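I called Lamisi Eshun expecting to talk for fifteen minutes about sourdough, and I got off the phone almost two hours later with a page and a half of notes and a strong urge to throw out my flour. Lamisi ran the bread side of a bakery in Kevport for most of her working life, and these days she bakes at home for herself and whoever lives close enough to pick up a loaf from the porch.

"Everybody is asking me about starters right now," she said. "My cousin, my dentist, everybody. And they all want to know what they did wrong, and mostly what they did wrong was worry!"

I had to laugh, because I was about to ask what I did wrong. Mine smelled like nail polish remover. She told me that meant it was hungry and I should feed it more often, and then she asked how warm my kitchen was. I said I didn't know. She was quiet for a second.

"Buy a thermometer," she said. "A cheap one. Put it by the jar and look at it in the morning and look at it at night."

She grew up in a house where bread came from a shop, and she didn't touch dough until she was 24. Her first teacher was a woman named Yaa Yakubu, who worked nights and didn't like talking before sunrise (Lamisi says she learned to shape a loaf almost entirely by watching). On a busy night they made 300 loaves between the two of them, and before a holiday it could be over 525. 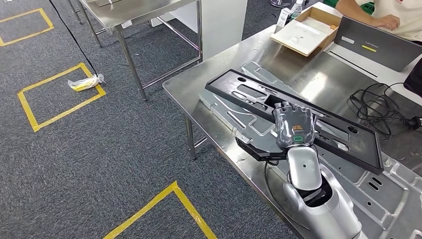 A robotic hand above a black tray frame on a steel worktable.

I asked if she missed it. "I miss the noise," she said. "I miss the first tray coming out and the crusts crackling. I don't miss my knees hurting, and I really don't miss the phone ringing while I'm asleep at noon."

We got onto flour after that, and she has opinions. She likes a bit of rye in the starter, even if the bread itself is all white. She weighs everything, water too. For home bakers she starts with 1000 grams of flour, enough for two good-sized loaves, and tells them to keep one and give the other away before they can pick it apart.

"People cut it hot," she said, and I could hear how much this bothers her. "They wait two days for this bread and then they can't wait one more hour."

I admitted I do that. She sighed, but she was nice about it, and then she gave me her rye cracker recipe for using up the extra starter. I'll type it up once I've made it myself and can read my own handwriting.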